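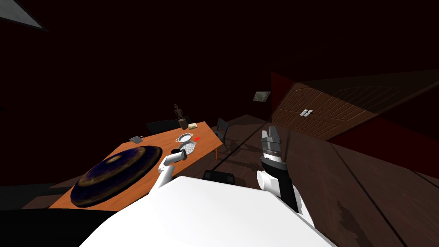
April 30, 2020
By Rongrong Jia

Lullside: right arm fault

Run 1411 of the Lullside simulation was stopped after the right arm left its planned path and pointed upwards, clear of the table. The Soditz controller logged no error -- the joint limit check had been switched off in November. Wrist view, gripper open and empty:

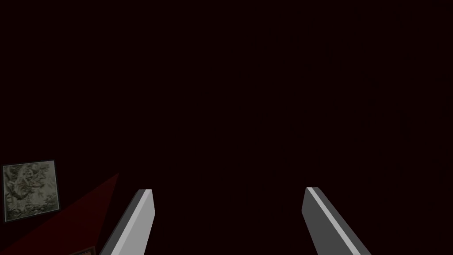 Interim measures

The check is back on. Runs 903 to 1411 will be repeated before any results go to Custberg. Please don't load older arm settings.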